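Prindwood Residents' Board > Community Events > Individually wrapped candy at the February social

Drisano_Office
Members are asked to comment on the proposal that all candy offered at the February social be individually wrapped. The hall seats 100, and the present practice of open bowls has drawn 4 written complaints. Comments will be received until the agenda closes.

Ettore Tedesco
I support the proposal. Wrapped pieces may be set out early, and any remainder may be kept for the next event. Guests with allergies are also better served where a supplier prints ingredients on the outer bag.
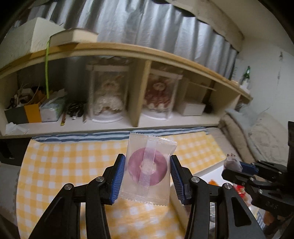
Ring candy in a clear single packet.

Farquharson2
I must respectfully disagree. The last order came to 585 pieces, and every wrapper would have gone into the trash. Our waste policy asks organizers to reduce packaging – it makes no exception for candy. Covered bowls with tongs would meet the complaints at no added cost.

Ettore Tedesco
Tongs were provided last year and were seldom used. I would accept covered bowls if one member were assigned to serve.

Pultow_Lane
Could both be offered? Two tables, clearly labeled, would let guests choose. I would also ask that hard candy be kept away from the toddlers' corner.

Drisano_Office
The two-table option has been added to the agenda. Farquharson2, please submit the cost of the covered bowls by noon on the day of the meeting.

Farquharson2
Noted. I remain opposed to the wrapped table and will ask that my objection be entered in the minutes.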